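Kitchen robot code goes live with few teeth

29/09/2022

Print this article | E-mail to a friend

A voluntary code for robot arms working in kitchens came into force in Brarness this morning. Its backers say it will keep people safe. It is harder to find anything in it that would stop a firm doing what it likes.

The code runs to 44 clauses and was drawn up over the spring and summer by Dremska, a trade body for small automation firms, after a first draft in April drew 111 written comments. It covers arms light enough to be fixed to a worktop, which are now being tried in flats, canteens and sheltered housing.

Firms that sign up promise to keep a log of drops, spills and knocks, to put a stop button within reach of anyone standing at the counter, and to try their machines on ordinary household things before they go near a customer. The last of these has been sold hard by Dremska, which says too many trials use foam blocks and plastic cups.

"We wanted the mess of a real kitchen," said Niall Kerr, who led the drafting. "Glass, lids, bottles, the lot. If an arm can only cope with a bare table, we don't want it signed off."

What counts as coping is another matter. The code sets no limit on how hard a gripper may squeeze and no top speed when a person is nearby. A firm picks its own figures, writes them down and then checks itself against them. Clause 19 asks for "a fair range of items" without saying how many, or whether any of them should be full.

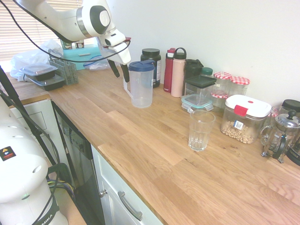

A two-fingered gripper above a lidded pitcher on a kitchen worktop, with glass jars and bottles along the wall.

Parveen Chowdhury, a safety inspector who sent in nine pages of comments on the draft, said she had hoped for much more.

"You can put every jar you own on the counter and still learn very little," she said. "What happens when somebody reaches in for their drink? The code says to carry out a risk review. It doesn't say who reads it."

Nobody outside the firm has to. Logs stay with the company for two years and can be asked for by Dremska, but not by the person whose kitchen it is. Outside checks were in the April draft and were taken out in June. Mr Kerr said smaller members could not have met the cost, which Dremska put at £1,806 for each site.

That sum has been questioned too. Kanako Nakajima, who runs trials for the Hidville housing trust, said her team had paid for outside checks at three sites last year and the bill had come in well below it. She has asked Dremska to show its working and has yet to get a reply.

So far 56 firms have signed. One that has not is Espinoza, the largest supplier of worktop arms in the area, which said it already followed "stricter rules of its own". It would not share them.

Nanami Ebihara, who teaches machine safety at Brarness College, was kinder to the code, but not by much. She said the parts on cable runs and on fixing the base were clear and would be useful to new firms. The trouble, in her view, was the badge that goes with it.

"People will see a sticker on the arm and think it has passed something," she said. "There is no test to pass."

Dremska said the badge showed "a commitment to good practice". It can be taken away from a firm that breaks the code, though the text does not set out how a breach would come to light.

A review is due in 18 months. Dremska will carry it out.

E-mail this | Print this
Shared 27 times | 6 comments

Related items
Housing trust pauses night trials of lifting aid
Tomomi Noguchi: why I sent back my robot helper
College to offer evening course in machine safety
Brarness canteen keeps its dinner staff after all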